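羊毛开衫洗完缩了一圈，还有救吗？顺便问问平时都怎么洗
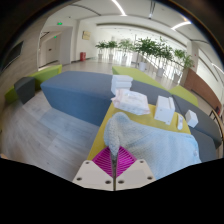 浅蓝色针织开衫，毛绒绒的那种

楼主：半截袖子
发表于 2020年12月29日

先说情况。衣服是Cluvmont的，成分标上写羊毛为主，混了一点锦纶，买了两个冬天。之前一直手洗，上周赶着出门，跟别的衣服一起丢进洗衣机，选的是“混合”，默认四十度。拿出来袖子短了一截，下摆也往上收，手感比以前厚，纹路还看得清，没有到硬邦邦的程度。

网上的说法很多，有说用护发素泡的，有说用白醋的，还有说蒸汽熨斗拉一拉就行。想问问有实际做过的人，哪种管用。另外以后羊毛的东西到底能不能进洗衣机，我家机器上有“羊毛”这一档，从来没敢用。

2楼：灰线团
护发素我做过，救回来大半。温水一盆，三十度以下，挤两大勺护发素化开，衣服浸半小时，中间不要搓。捞出来别冲得太干净，用毛巾卷起来压掉水，然后平铺，一点一点往外拉，拉到想要的尺寸用珠针固定，阴干。
袖子要从肩膀往袖口方向慢慢顺，不能只揪着袖口拽，拽出来会变成喇叭口。

3楼：南门修表
缩了就是缩了，毡化是不可逆的，鳞片都咬在一起了，护发素只是让纤维滑一点，你拉长的那部分穿两次、再洗一次又回去。我家干洗店开了很多年，客人拿缩水的来，我们也只说尽量，不保证。

4楼：灰线团
回复3楼：所以我说的是大半。楼主讲了纹路还看得清，说明毡得不厉害，这种能拉。真缩成一块毡子的我也不会劝人去试。

5楼：Lama Hourani
我织毛衣，说一下我的经验。判断方法很简单，找一块不显眼的地方，两手轻轻往两边拉，线圈还能张开就有救，完全不动就算了。混锦纶的比纯羊毛缩得少，楼主这件希望比较大。
定型的时候最好有一件同尺寸的衣服做参照，或者拿纸按旧尺寸剪一个样子垫在下面。没有的话翻翻网店的尺码表，衣长袖长一般都有。
扣子那一边要单独注意，门襟通常织得紧，拉的时候容易跟不上，干了以后前面会翘。先把扣子全部扣上再铺平。

6楼：吃橘子不剥皮
白醋别试了。我试过，没有任何变化，衣服味道两天才散。

7楼：南门修表
回复6楼：白醋对固色有一点用处，跟缩水没关系，不知道谁传出来的。

8楼：三楼阳台朝北
说后一个问题。羊毛档可以用，前提是看机器。我家那台是Sodano，羊毛程序转得很慢，基本是泡着晃，洗了两年多羊毛衫没出过事。之前租房那台老机器也有羊毛档，洗出来照样缩，后来发现它的水温根本不准，冬天进水是凉的，它一路加热。
建议先拿一件不心疼的试。装网袋，翻面，一次最多洗两件，脱水选最低。

9楼：半截袖子（楼主）
谢谢大家。刚才按5楼的办法拉了拉，身上的线圈能张开，袖口那里紧一些。打算晚上用护发素泡。
再问一句，洗涤剂必须用羊毛专用的吗？家里只有普通洗衣液。

10楼：灰线团
普通洗衣液好多是带酶的，蛋白酶会伤羊毛，一次两次看不出来，久了会薄。瓶子背面成分表里有“酶”字就别用。没有专用的，可以先用婴儿洗发水代替，用量很少就够。

11楼：烧水壶
专用洗涤剂我觉得是交智商税。我妈洗了一辈子羊毛衫，用的就是透明皂，也没见哪件洗坏。

12楼：Lama Hourani
回复11楼：透明皂是碱性的，羊毛怕碱。手洗、水凉、时间短，确实不一定马上出问题，但手感会变涩。我手上有两件同一批线织的背心，一件给了亲戚用肥皂洗，一件自己用中性的洗，过了几个冬天放在一起摸，差别很明显。

13楼：烧水壶
那也可能是穿得多穿得少的区别吧，这个说明不了什么。

14楼：Lama Hourani
有可能，我没做过对照。不过中性洗涤剂一瓶能用很久，没必要在这上面省。

15楼：Meinir Probert
我的看法跟前面几位不太一样，羊毛衫本来就不该洗那么勤。我冬天几件轮着穿，里面一定有一层棉的，脱下来挂在通风的地方晾一夜，味道自己就散了。沾了东西就擦局部，一季整件洗一两回。很多人穿一天洗一次，再好的程序也扛不住。
收起来之前一定要洗一次，虫子喜欢有汗渍的地方。

16楼：吃橘子不剥皮
回复15楼：这个分人，我出汗多，不洗真不行。腋下那块晾一夜还是有味。

17楼：Meinir Probert
可以单洗腋下。把衣服翻过来，那一块用凉水加一点中性洗涤剂按压，再拿湿毛巾把泡沫吸掉，其他地方不沾水，干得也快。

18楼：三楼阳台朝北
补充晾的问题。不要挂着晾，湿的时候很重，肩膀会起包，衣长也会变。我买过Peixoto的平铺网架，折叠的，架在浴缸上面刚好。没有网架就铺两层干毛巾，半天换一次。离暖气远一点，一月份暖气最热的时候，我烤坏过一条羊毛围巾，边上全卷了。

19楼：南门修表
送干洗也要看店。有些店收了羊毛衫一律水洗，回来跟你说是干洗。问一句用什么溶剂，答不上来的就换一家。

20楼：烧水壶
干洗一次的钱快赶上买件新的了。我上次打折买的毛衣将近200，干洗两次，等于又买了半件。

21楼：南门修表
价钱低的当然不划算，贵的才值得送。起毛球也别什么都往我们这儿拿，家里买个剃毛器，衣服铺平了慢慢推，别压太重，容易剃出洞。

22楼：半截袖子（楼主）
回来汇报。昨晚泡了大概半小时，毛巾压过水，按网店尺码表剪了纸样垫着，珠针不够，用晾衣夹夹在纸板边上凑合的。今天早上看，袖子长回来不少，比原来还是短一点，不到手腕骨，里面穿长袖的话看不出来。下摆基本平了。门襟忘了先扣扣子，中间有点往外拱，下午扣好喷了点水重新铺了一遍，现在还没干透。
手感比缩之前还是厚一些，能穿。

23楼：灰线团
可以了。下次洗完趁湿再拉一回，能再松一点。

24楼：南门修表
等你再洗一次看看，我还是那个意见，会往回缩。

25楼：Lama Hourani
回复22楼：门襟那里等干透以后隔一层湿棉布用蒸汽压一下，熨斗不要来回推，提起来再放下。拱得不厉害的话一次就平。

26楼：路过的顺丰盒
借楼问一下，马海毛的也能这么弄吗？我在Skornside买的一件，洗完没缩，但是毛全倒了，看着像掉了一层。

27楼：Lama Hourani
马海毛别用护发素泡，会塌得更厉害。干了以后抖一抖，拿软毛刷顺着一个方向轻轻带起来，或者装袋子里放冰箱冷冻一会儿再抖。先刷一小块看看掉不掉毛。

28楼：路过的顺丰盒
好，周末试。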